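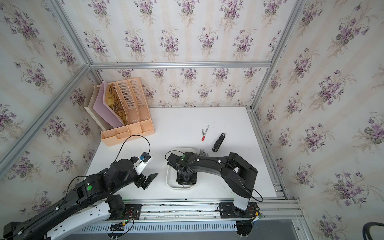
Trornham Shared Workshop, Robot Arm Group

Thread: Two-arm desk sorter, build notes

belmiro_c
1/13/18
Both arms are up on the rail. The job is to get the small metal bits into the white tray with the right arm while the left one deals with the bigger desk stuff. I ran 106 tries with the right arm this week and it put a piece in the tray on almost 10 of them. The gripper closes fine on the marker. On anything screw-sized it pushes the piece along the table.

vmota
What are you using for the pads? Bare plastic fingers won't hold a screw lying flat. Salvador put thin rubber on his and it helped a lot.

belmiro_c
Bare for now. I have a rubber sheet at home, 3 mm. Is that too thick?

vmota
Too thick for small parts. Go to 1 mm if you can find it.

gwon
I don't think it's the pads. White table, white tray, gray parts, and the overhead light washes it all out. Put down a dark mat and try again before you glue anything.

salvador_p
Disagree. He said it closes on the marker fine, and it reaches the screws too, it just shoves them. If it were a vision problem it would miss by a lot more.

gwon
A red cap on a black marker is easy to find. A screw isn't. Being off by half a screw is enough to shove it.

emagalhaes
Could be both. Has anybody checked the rail bolts? On my build in Bragança the base plate had worked loose and I spent most of March blaming the software.

belmiro_c
Left plate was a quarter turn loose. Right one was tight. I'll do the mat first because it costs nothing, then pads.

salvador_p
Fine, but run the same number of tries or you can't compare.

gwon
And keep the wallpaper. Mine has plain white walls and the side view is useless.

vmota
The wallpaper makes no difference to a gripper pointing straight down.

belmiro_c
Wallpaper stays either way, I'm not peeling it. Will post numbers when the mat is in.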